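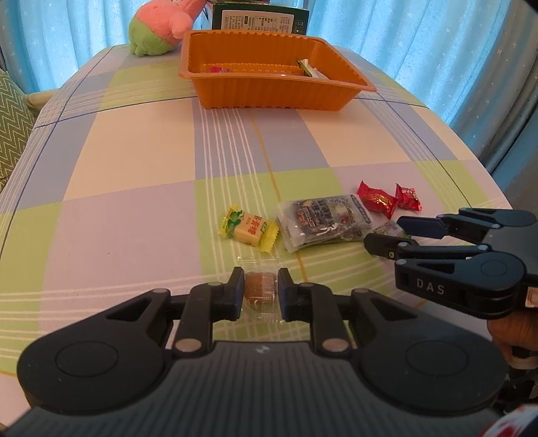
The table, with its checked cloth.

The goalkeeping coach at Storkex has been with the club since it played on a borrowed school field, and she has seen four head coaches come and go. This winter she was asked to do something new. Besides working with the keepers, she now runs all of the team's set pieces, at both ends of the field. We spoke in February, a few weeks before the women's side opened its season at home to Warken.

The move came out of last year's numbers. Storkex finished in the middle of the standings, but 12 of the goals it gave up came from corners and free kicks.

“That was more than we gave up from open play,” she said. “You can lose to a good passing team and live with it. When you lose because you left someone alone at the back post, you go home and think about it all night.”

Her first step was to watch every corner from the season, for and against. That came to nearly 400 clips, and she went through them in the evenings over the break with the sound off.

“I didn't want the commentary telling me whose fault it was,” she said. “I stopped each one at the moment the ball was kicked. Where are my players' feet? Who are they looking at? A lot of the time they were looking at the ball and at no one else.”

The old system was strict player marking. Each defender took an opponent and stayed with her. The coach has switched to a mixed setup, with five players holding zones across the six-yard box and three others picking up the most dangerous runners. The last two outfield players wait at the edge of the area and on the near side for the short corner.

The players were not all in favor. Two of the center backs had marked player to player since they were teenagers, and they said so at the first meeting.

“They told me they felt like they were standing around waiting for a bus,” she said. “I understood that. When you have a player to mark, you know your job. In a zone you have to decide. Is this ball mine? If it is, I go, and I go hard. If it isn't, I stay home. It takes a while to trust it.”

Practice time was the next problem. Storkex trains at the Szekeres complex, where the men's reserves and two youth teams use the same fields. The women have the main field from 6 p.m., and the lights go off on a timer. She gets 20 minutes at the end of two sessions a week.

“By then their legs are tired, and I like that,” she said. “Corners in the 85th minute get defended on tired legs. I would take more time if they gave it to me, but I wouldn't move it to the start.”

Her attacking plans are simpler than people might expect. There are four corner routines, each with one small change that can be called from the field. Last year, she said, the team had a dozen and used most of them once.

“We had one with a dummy run, a second dummy run and a pass back to the top of the box. It was very clever. We scored from it in practice and never got the ball past the first defender in a game. I took it out.”

The word has become a bit of a joke in the locker room. The routine the players like best, a hard, low ball to the near post with a flick behind it, is now known as Clever.

She played in goal herself for 11 years, the last three as a backup, and she thinks the bench taught her more than the games did. From there she charted where opponents sent their corners, using a pencil and a pad, and handed the sheet to the starting keeper at halftime. She still keeps a pad in her coat.

The keepers have had to get used to sharing her. Both of them have been given more say in return. The starting goalkeeper sets the line on every defensive free kick and can move the wall without looking to the sideline.

“She sees it better than I do,” the coach said. “I'm 60 yards away, behind a fourth official. If she wants another body in the wall, she gets another body.”

Results in preseason were mixed. Storkex gave up one goal from a corner in four friendlies, against a taller side that sent everyone forward late on. It scored twice from its own corners, both times with Clever. The last of the friendlies drew 200 people on a cold afternoon, and the game ended level at 2-2.

She did not want to read much into any of it. Friendly opponents don't scout, she pointed out, and most of them changed their whole lineup after the break.

Warken will be a different test. Last season they scored in both meetings from the same long throw, taken from the right side and flicked on at the near post. She has had a substitute copy it in practice, over and over, from a little closer than the real thing.

“They know what's coming,” she said. “They knew last year too. This time I want somebody standing where the ball lands.”

She had to leave after that. The under-15 keepers were already out on the back field, and one of them had forgotten her gloves.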